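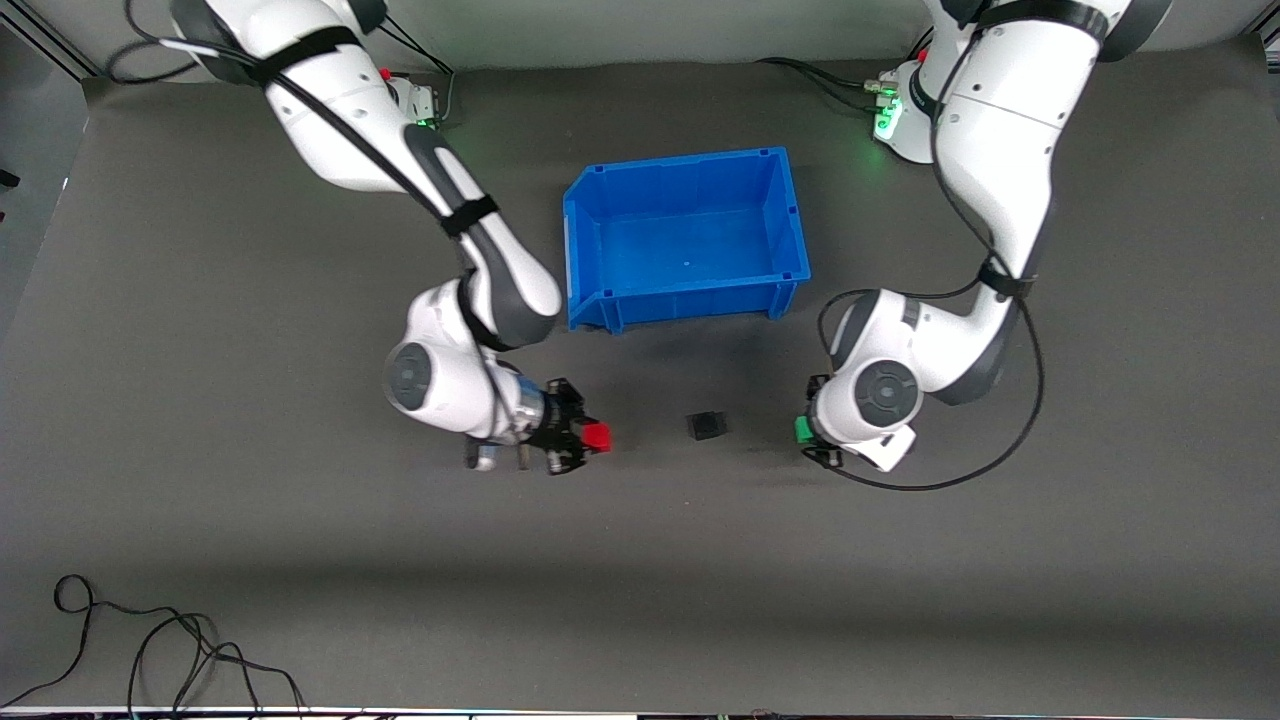 Ticket 203 – Label printer skips every second label after roll change
Opened by: Hamdia Woldegiorgis, Alemayehu stockroom
Assigned to: Bereket Fikre
Priority: normal
Status: closed
Opened: August 2019

Description from requester

The label printer at the packing desk started skipping labels after I put in a new roll. It prints one, feeds a blank, prints one, feeds a blank. The print itself is fine, just a little high on the label. I turned the printer off and on and it did the same thing. Printing is from Lindoveo, the same bin label template we always use. The old desk printer by the door still works, but it only takes the narrow labels.

Reply – Bereket Fikre

Thanks. Please check these and write back:

Is the new roll the same label size as the old one? The size should be on the inside of the core.
Are both roll guides touching the sides of the roll?
Does it skip on the printer's own test page, or only when you print from Lindoveo?

For the test page, hold the feed button while you turn the power on and let go when the light blinks.

Reply – Hamdia Woldegiorgis

The core says the same size as the old one. The guides were a bit open on the left so I closed them up. No change. The test page came out with no skipping at all, but the text runs over the gap onto the next label.

Reply – Bereket Fikre

If the text runs over the gap, the printer isn't seeing the gap. Run the calibration: load the roll, close the lid, hold feed until the light blinks twice, let go. It will push out a few labels and stop. It should stop with the gap at the tear bar.

Reply – Hamdia Woldegiorgis

Ran it two times. First time it stopped in the middle of a label. Second time it kept feeding until I opened the lid.

Internal note – Bereket Fikre

Asked Meron Woldemariam in purchasing about the rolls. The last order came from Brandley, the one before that from Zastatby. Same label size, but the Brandley rolls have a black mark on the back of the liner. The printer is set to gap sensing. The movable sensor may be sitting over the black mark, which would explain the calibration failing.

Reply – Bereket Fikre

Two things to change. Open the lid and find the small sensor on the slide under the paper path. Move it to the center, where the arrow is molded into the plastic. Then in the printer settings on the packing desk computer, change the media type from Gap to Mark and save. Run the calibration again after that.

Reply – Hamdia Woldegiorgis

Sensor was all the way over to the right. Moved it. I can't save the media type, the button is gray.

Reply – Bereket Fikre

That needs an admin login. I changed it from here. Please calibrate and print three bin labels.

Reply – Hamdia Woldegiorgis

Calibration stopped at the tear bar this time. All three printed with no blanks. They are still a little high, the top of the barcode is close to the edge. The handheld reads them.

Reply – Bereket Fikre

The template has a top offset that somebody entered in April, probably to make up for the old rolls. I set it back to zero and left the resolution at 300 dpi. Print one more when you get a chance.

Reply – Hamdia Woldegiorgis

Centered now. We still have 2 of the Zastatby rolls on the shelf. Can I use them?

Reply – Bereket Fikre

Yes, but the media type has to go back to Gap for those and you would need me to switch it each time. Easier to send them over to Adanech Gebreyes, her printer is already on Gap.

Reply – Hamdia Woldegiorgis

Sent them over. You can close this.

Resolution

Cause: new label stock uses a black mark, printer set to gap sensing, movable sensor out of position.
Fix: sensor moved to center, media type set to Mark, calibration run, top offset in the bin label template set to zero.
Follow-up: Mekdes Tsegaye to add the sensing type to the item record for label rolls – open under a separate ticket.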